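Chapter 2

The Organisation of Bat-and-Ball Sport: Leagues, Clubs and Seasons

Learning outcomes

By the end of this chapter, students should be able to:

describe the main forms of competition used in bat-and-ball sport;
explain how a fixture list is drawn up and what limits are placed upon it;
distinguish between the duties of a league and those of its member clubs;
discuss the place of records and averages in the administration of the game.

Key terms

affiliation, bye, division, fixture list, ground grading, knockout, play-off, promotion, relegation, registration, roster, round robin, walkover

2.1 Introduction

The first chapter dealt with the playing of the game: the field, the equipment, the innings and the duties of the umpire. A match played under sound rules is still only a single event. For a sport to hold the interest of players and spectators from one year to the next, its matches must be arranged in some order, their results must be set down, and the clubs taking part must agree on what those results will mean. This arrangement is the work of the league.

A league may be defined as a standing body of clubs that agree to play one another under common rules over a fixed period. The period is known as the season. The agreement is normally written, and is renewed or amended at a yearly general meeting. Clubs that have accepted it are said to be affiliated.

Students sometimes suppose that the league stands above its clubs in the way that an employer stands above its staff. In most amateur sport the position is different. The league is made by the clubs, is paid for by their fees, and can be altered by their votes. It does, however, hold certain powers over each of them while the agreement is in force, and much of this chapter is concerned with where those powers begin and end.
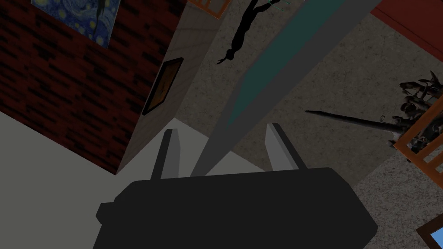 Figure 2.1 Computer-rendered view, with two light grey fingers set wide apart.

2.2 Forms of competition

Three forms of competition are in common use. Each makes different demands on grounds, officials and players, and the choice between them is usually settled by the number of clubs and the length of the season.

In a round robin, every club plays every other club the same number of times. The form is widely thought to be the fairest, as no club can be eliminated by a single poor result and each meets the same opponents. Its chief drawback is the number of matches required. A division of 14 clubs, each meeting every other club once at home and once away, must find room for 182 matches before the season closes. In a summer with much rain this may prove difficult.

In a knockout, the losing club takes no further part. A knockout can be completed quickly and often produces close attention from the public in its later rounds. Half of the clubs in a full first round will nevertheless play only once, and a club that has paid for travel, equipment and the hire of a ground may feel that it has had little in return. Where the number of entries does not divide evenly, some clubs are given a bye and enter at the second round.

The third form combines the other two. Clubs first play a round robin within their division, and those at the head of the table then enter a short series of play-offs. Many baseball and softball leagues use this form. It keeps interest alive among clubs in the middle of the table, although it may also mean that the club with the best record over the whole season does not win the title. Whether this is just is a question on which clubs have long disagreed.

2.3 The fixture list

The fixture list is the document that states which clubs will meet, on what date, and at which ground. It is normally issued before the season opens. In a league whose season begins in spring, a first draft is often sent to clubs in February, so that objections can be heard before it is made final.

The person drawing up the list must take account of several matters at once. No club should be asked to play too many matches away from home in succession. Two clubs that share a ground cannot both be at home on the same date. Public parks may be closed for part of the year, or may be promised to another sport. Journeys must be kept within reason, particularly where players are in work or at school on the following morning.

Case study: the Divden and District League

The Divden and District League was formed by clubs from the town of Divden and the villages nearby. It was later joined by clubs from Ornadton, which lies on the far side of the river. For several seasons the Ornadton clubs complained that they were being asked to cross to Divden more often than the Divden clubs were asked to cross to them. The fixture secretary replied that Ornadton had too few graded diamonds to stage its full share of matches.

Both statements were correct. The league's list was fair when judged by the grounds available, and unfair when judged by the journeys made. At its general meeting the league agreed on two measures. Matches between clubs on opposite banks would be placed together where possible, so that a visiting club could play twice on one journey. A grant would also be paid from league funds towards a second diamond at Trivolico Park in Ornadton, to be repaid over an agreed term.

The revised rules were published on December 16, 2020, and applied to the season that followed. Students should note that the league did not alter the number of matches played. It altered only their order and their place.

2.4 Registration of players

A player must be registered before taking part in a league match. The purpose of registration is to show that the player belongs to one club only and is old enough for the division concerned. A club that fields an unregistered player will generally forfeit the match, and the result is entered as a walkover for its opponents.

Most leagues set a closing date for registration some weeks before the end of the season. Without such a date, a club near the head of the table could strengthen its roster for the last few matches with players who had taken no part until then. Exceptions are usually allowed for catchers and pitchers who replace an injured player – a catcher in particular cannot easily be replaced from elsewhere on the team – but the exception must be requested in writing.
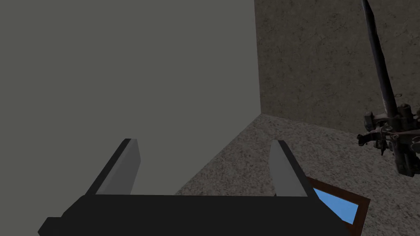

The movement of a player from one club to another during the season is called a transfer. In amateur leagues no money passes between the clubs. The player signs a form of release, the former club countersigns it, and the new club lodges it with the registrar. A club may refuse to sign if the player owes it fees or has kept its equipment. It may not refuse merely because it would prefer to keep the player.

2.5 Records and averages

A league is obliged to keep the results of its matches. Most go further and keep individual records also. These are compiled from the scorebooks, which each home club must send in within a stated time.

The value of such records depends wholly on the care with which they are made. The Naidu Cup, a knockout open to clubs on both sides of the river, drew more than 500 spectators to one of its finals, yet the scorebook for that match was never lodged, and the performances of the players cannot now be included in their totals. By contrast, the Divden league holds scorebooks for 2410 matches, bound by season and open to inspection by any affiliated club.

Averages call for particular caution. A batting average gained over a few appearances cannot fairly be set beside one gained over a full season, and for this reason leagues require a minimum number of times at bat before a player is listed. The minimum should be stated at the head of the table. The calculation itself, together with the treatment of walks and sacrifices, is set out in Chapter 3.

Questions for discussion

Should the title be awarded to the club that heads the table or to the club that wins the play-offs? Give reasons for your view.

Consider the two measures adopted by the Divden and District League. Which clubs had most to gain from each of them?

Under what conditions, if any, should a league allow a player to be registered after the closing date?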